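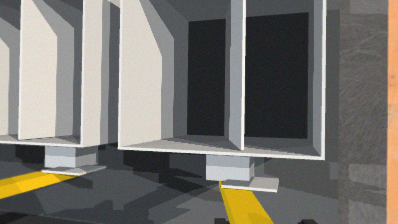 White storage units, seen from down near the floor.

The Daily Gift Is Not a Gift
By Constanza Figueroa

Plenedar gave me 207 free coins this morning. I know because the game told me so, with confetti, and then asked me to come back tomorrow for more. I've been playing this silly card game since November and I still can't tell you what a coin is worth.

Try pricing it. A seat at the lowest table costs 10 coins, so 207 sounds generous. But the lowest table pays almost nothing, and the tables where you can get anywhere open only after you own a pile no daily bonus will ever build. Miss one login and your streak goes back to the start. I missed one while my sister was in the hospital. The game offered to sell me my streak back.

My friend Dardo Espinoza thinks I'm being a grump. He says free is free, that people who don't pay shouldn't complain, and that he has played for months without spending a cent. Fine. He also sets an alarm for the four-hour bonus, and he has left dinner at my house to collect it. I'd call that a price.

Then there are the promo codes. Every fan page has a list of them, and every list looks the same: 17 codes, most of them dead, one that works if your account is old enough and you've linked it to your email and two friends. I tried a whole list last week. Four went through. Three of those gave me a card back I already had.

I don't believe the codes are a thank-you to players. They seem to show up when a new pack goes on sale, and they hand out just enough coins to make the pack look close. Maybe that's a coincidence. I'd like to see the company publish the dates and let us check.

What would change my mind? Put a real price next to every coin, including the free ones. Let bonuses pile up for a week so a person can go away. Print an end date on each code. Other games could manage all of this too, and I have yet to play one that does.

I collected my coins before writing this, by the way. Dardo has more.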